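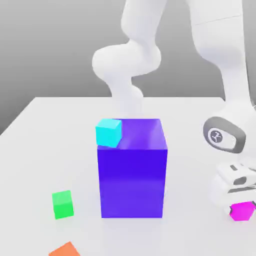

The Dretik test table in simulation, with the magenta cube in the gripper and the purple box in the middle.

Hello Réjean,

May's update from the Serkcombe planning work. Most of the month went on the motion planner, and I'm happier with it than I was at Easter! The old version treated the tall box as something to be cleared at full height every time, so the arm went up and over even when the cube it wanted was nowhere near. Now it checks the space between the hand and the target first, and only lifts if it has to.

We ran 610 trials on the new build. Of those, 36 ended with the planner giving up before it had found a path, mostly when a cube started close to the box. Planning time is capped at 80 milliseconds per attempt and I'd like to leave it there for now.
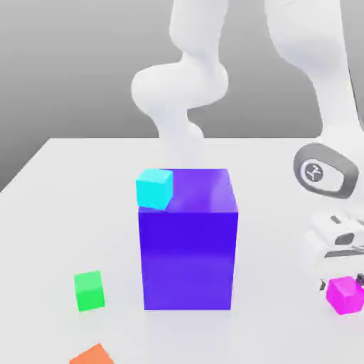
Thiện Vũ has been rewriting the grasp check (a bigger job than either of us guessed) so that it looks at cube angle as well as position. A cube that's a bit skewed used to get the same approach as a straight one, and the fingers would catch a corner. His branch passes the short tests but I haven't merged it – the logging clashes with mine and we need an afternoon to sort that out.

Next month is stacking, then moving the scene files over to the MacPherson format you asked for. I've converted 332 of them so far. We're inside budget, and the only thing I need from you is a yes or no on the second Drarnness licence.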